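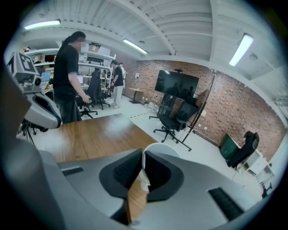 Photo: Samah Hajji / Poltberg workshop

September, 4:20 pm. Chair day, continued.

The wooden table stays where it is. Yeison Bermúdez wanted it turned to face the shelving, and we argued it through twice, mostly while leaning on it. It weighs 61 kilos according to the Vetier delivery slip, and my back agrees with the slip.

Office chairs are the larger problem. They are on casters, the floor slopes toward the door, and by mid-afternoon they have all migrated into the one lane we use to reach the white shelves. Moving one out of the way puts it in someone else's way. I spent a good part of today doing this and have written it down as "layout work."

Tried: parking them under the table. The armrests hit the apron. Lowered one seat 5 cm, it fit, and then it slowly rose again over lunch. Nakamura catalog has locking casters, four weeks' delivery. Ordered a set of five for one chair, as a test.

Shelves: metal units are fine, contents less so. Samah wants the heavy equipment at knee height and labels on the front edge. Agreed. Three shelves relabeled before the tape ran out. The spare roll is at Clarkudberg, with the good screwdriver.

To do: tape. Ask Yeison where he put the floor plan. Measure the lane again with the chairs out of it, if that can be arranged.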